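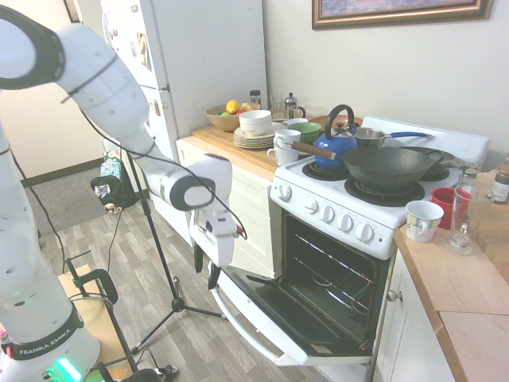 Rendinby Lab – Manipulation and Controls Team

Gripper comparison moves to the kitchen test cell

Mar 28, 2021

The Manipulation and Controls Team has finished the first round of its gripper comparison in the kitchen test cell. Two sets of fingers were run on the same Franka Emika arm: the standard parallel pair and a longer, narrower pair machined to a drawing by Wendelin Prantl. The controller, gains and approach speeds were left unchanged between sets.

The round covered 237 trials over 13 tasks. Most of them involve the stove and the counters on either side of it – opening and closing the oven door, moving mugs, lifting a saucepan by its handle. Each trial was stopped by the operator on success, on a protective stop, or after two minutes.

The oven door gave the clearest difference. The standard fingers held the handle through the full swing in almost every trial. The narrow pair slipped near the end of travel, where the handle turns relative to the finger pads and the contact patch becomes small. On mugs the result was reversed: the narrow pair fits through the handle with less correction of the wrist angle, and fewer approaches had to be repeated.

Regula Aebischer, who wrote the impedance controller, puts part of the slip down to stiffness settings chosen for the shorter fingers. "The extra length changes the torque at the flange, and we did not retune for it," she said. "I would not rule out the narrow pair for doors until we have."

Seven of the tasks will be repeated with new gains and with pads from Flestetti, which are softer than the ones now fitted. Camera placement stays as it was in January, so that the two rounds can be compared directly. Wim Van der Linden is preparing the trial logs, and groups wishing to use them should write to him with the task numbers they need.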